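Informe de avance nº 2
Proyecto: Taller de robótica "Mesa ordenada" (grupo de estudiantes, instituto Monlow)
Para: Fundación Cloutier, área de ayudas a la formación técnica
Responsable: Darius Rimkutė
Fecha: 25 de agosto de 2019

Va con prisas porque el plazo se cierra hoy, perdón por el estilo telegráfico. Las cuentas van en el anexo, aquí solo lo técnico y lo del grupo.

1. Dónde estamos

Objetivo de la ayuda, recordatorio: que los alumnos preparen un brazo robótico capaz de recoger y colocar objetos corrientes de escritorio, y presentarlo en el concurso Turberg en noviembre. Categoría escolar, prueba de manipulación.

Hecho desde el informe anterior:
- Brazo montado y fijado a la mesa. Pinza de dos dedos instalada.
- Cámara de muñeca funcionando. La fija también.
- Primer lote de recorridos grabados con objetos reales.
- Dos sesiones de seguridad con todo el grupo, incluidos los que entraron tarde.

Sin hacer: el programa de colocación automática (solo tenemos el de aproximación), la memoria en inglés que pide Turberg y el póster.

2. Trabajo con objetos

Empezamos con bloques de espuma y aquello iba bien, demasiado bien. Con cosas de verdad cambia todo. El portátil cerrado es lo peor: la tapa brilla y el detector de bordes se vuelve loco según la luz. Los rotuladores sueltos ruedan si el dedo llega torcido. El ratón lo dejamos para practicar la aproximación desde arriba, sin cerrar la pinza hasta que el alumno a los mandos da el visto bueno.

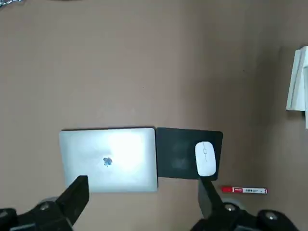
El grupo de visión ha propuesto bajar la exposición y repetir las tomas con la persiana a medias. Probado una tarde, mejora algo, no lo suficiente. Queda pendiente comparar con un filtro polarizador que nos presta el departamento de física. Si no llega a tiempo, plan B: quitar el portátil de la lista de objetos obligatorios y usarlo solo como obstáculo. El reglamento lo permite, ya consultado por correo.

Llevamos unos 600 recorridos grabados. La meta para noviembre son 900, se llega si no perdemos mas tardes. Cada recorrido lo revisa un alumno distinto del que lo hizo, y se apunta en la hoja compartida: objeto, posición de salida, resultado y quién manejaba. Al principio la hoja era un caos, cada cual escribía lo que quería ("casi", "regular", "se fue"). Ahora hay tres casillas y ya.

3. Incidencias

- Parada de emergencia pulsada dos veces en el mismo turno. La primera, correcta (velocidad mal configurada). La segunda, un codazo. Hemos movido el pulsador.
- La fuente de alimentación Geka del banco auxiliar se calentaba. Devuelta y cambiada en garantía, sin coste. Nos dejó parados cuatro tardes.
- El cableado sigue siendo nuestro punto flojo. Hay que pedir canaleta y bridas; está en el presupuesto pero no se ha comprado todavía.
- Calibración de la cámara de muñeca: se pierde cuando se aprieta el soporte. Ahora se recalibra al empezar cada sesión, 20 minutos que nos duelen.

4. Libros y objetos altos

Segunda parte de la prueba, la que más puntos da. Hay que tratar con libros finos, un portalápices lleno y una lámpara de mesa que no se puede tocar. Los libros de tapa blanda se doblan si aprietas y se escurren si no, así que los chicos han ido afinando la fuerza de cierre a base de repetir. Para la lámpara han metido en el programa una zona prohibida en forma de cilindro, idea de una alumna de segundo, y de momento es lo más limpio de todo el código.
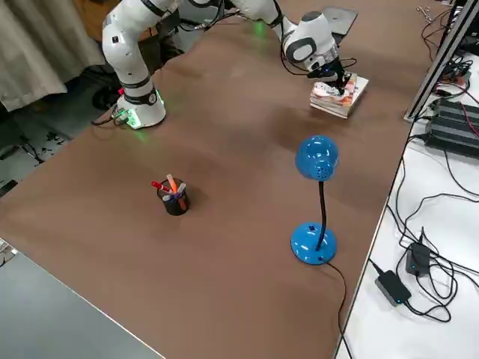 La trayectoria por encima de la mesa hay que acortarla. Ahora mismo el codo sube mucho y se pierde tiempo; el límite por ronda son 60 segundos y en las pruebas internas nos pasamos casi siempre. Dos alumnas trabajan en una ruta más baja que respete la zona de la lámpara. Quieren tenerla antes de que empiece el curso, yo lo veo justo.

5. El grupo

Asistencia buena para ser verano. Hubo dos bajas por cambio de centro y tres altas nuevas que vienen de la optativa de tecnología. Los veteranos hacen de tutores en los mandos, rotan cada semana. Falta gente que quiera escribir documentación, ahí tiramos siempre de los mismos y se nota el cansancio.

6. Próximos pasos

- Comprar canaleta, bridas y un segundo juego de puntas para la pinza.
- Completar las grabaciones que faltan, sobre todo con rotuladores.
- Primer simulacro completo con cronómetro y jurado de profesores.
- Enviar inscripción definitva a Turberg (formulario ya relleno, falta la firma de dirección).

7. Lo que pedimos

Permiso para pasar la partida de desplazamientos que no se gastó en julio a material. El importe exacto está en el anexo, línea de viajes. Nos haría falta respuesta pronto, el proveedor de las puntas tarda en servir.

Si quieren pasar a ver una sesión, avisen por correo y les digo el horario de septiembre en cuanto lo tenga.

Darius Rimkutė
Coordinador del taller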